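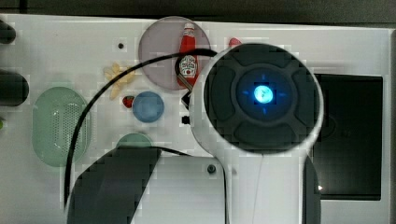 About Flukcombe Kitchen School

Flukcombe Kitchen School teaches basic cooking and food handling to adults and to children aged 7 and up. The school opened in 2000 in the former Dewulf bakery and now runs 34 short courses a year in 2 teaching kitchens.

Courses

Each course covers knife use, storage temperatures, cross-contamination and portion planning. Adult classes run in the evening from 6:30. Children's classes run in the afternoon and use reduced-size equipment – no open flame, no blades over paring length. The bread course is taught only from October to March, when the Forkau kitchen is kept at a steady temperature for proofing.

Teaching staff

Su-bin Shim is head of instruction and writes the course manuals. All instructors hold a current food safety certificate and renew it on expiry.

Suppliers

Flour comes from the Ernitz mill. Produce is bought weekly. Ingredient lists, with allergens marked, are sent out with each booking confirmation.

Enrollment

Places for the spring term open in December. Apply through the office – classes are filled in order of application.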